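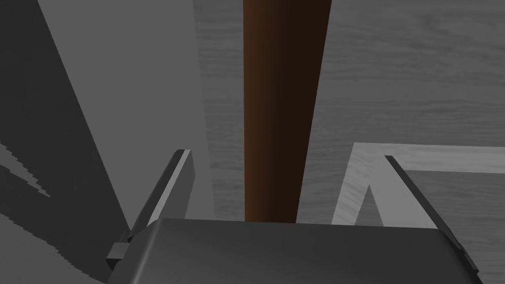
濃い茶色の棒

発表メモ「里芋の下ごしらえと味の入れ方」 持ち時間40分

最初に自己紹介は短く。すぐ本題に入る。

里芋は煮物だけの野菜と思われがちだが、焼いても揚げてもよい。今日は蒸してから焼く方法を中心に話す。配布レシピは2枚。Kasexの調理教室で2月に出す内容とほぼ同じもの。

1. 皮のむき方
泥つきのまま洗い、ざるに上げて表面を乾かす。ぬれたままむくと手がすべるし、かゆくなりやすい。手がかゆくなる人には酢水を先に用意しておくように言う。上下を落として縦に六面でむく。きれいにむくより厚めにむくこと。薄いと筋が残って口に当たる。
(ここで新聞紙の話。長くしない)

2. ぬめりをどうするか
塩でもんで下ゆでする人が多い。白く仕上げたい含め煮ならそれでよい。焼く場合は下ゆでをしない。ぬめりが残っているほうが、粉をつけなくても表面がカリッと焼ける。皮ごと蒸して、竹串が通ったら熱いうちに布巾でつまむと皮はするっと取れる。小ぶりなもので15分、大きいものは半分に切ってから。

3. 焼く
フライパンに油を大さじ2。蒸した里芋を手のひらで軽くつぶし、厚さを2センチくらいにそろえる。中火で片面5分、触らない。裏返したら味噌とみりんを同量で溶いたものを端から入れる。最初から味噌を入れると焦げる。
味の変化は次の順で紹介する。
・ごま油と塩、黒こしょう
・柚子の皮と白味噌
・クミンと唐辛子(好みが分かれる)
・バターとしょうゆ、仕上げに青のり
試食は柚子だけ。ほかは口頭で。

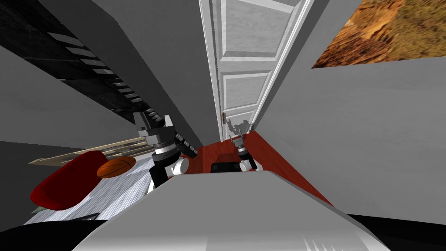

I-hsuan Hsiaoからは、台湾のタロイモで同じことをすると水気が少なくて割れるので、蒸したあとに大さじ1の湯を打ってからつぶすとよい、と教わった。里芋でも古くなったものには効く。自分でも二度試して、二度ともまとまりがよかった。この話は時間があれば入れる。

4. 残ったとき
冷めた里芋はつぶして丸め、中にチーズを入れて揚げる。翌日の弁当ならこれがいちばん楽。スープにする場合は玉ねぎを先によく炒め、牛乳は最後。沸かすと分離する。
冷凍は蒸して皮をむいた状態で。生のまま凍らせたものは、解凍せずに煮汁へ直接入れる。

5. よく出る質問
「電子レンジではだめか」。だめではない。4個なら600ワットで6分、途中で一度返す。ただし中心に硬いところが残ることがあるので、串を刺して確かめてもらう。
「赤い斑点が出た」。ポリフェノールの色で、少しなら食べてよい。やわらかくて臭うものは捨てる。
「海老芋でもできるか」。できるが、焼くより煮たほうが持ち味が出ると答える。

終わりに
材料費は会場全体で2,181円だった。領収書は受付に渡す。次回は長芋。皿を下げてから質問を受ける。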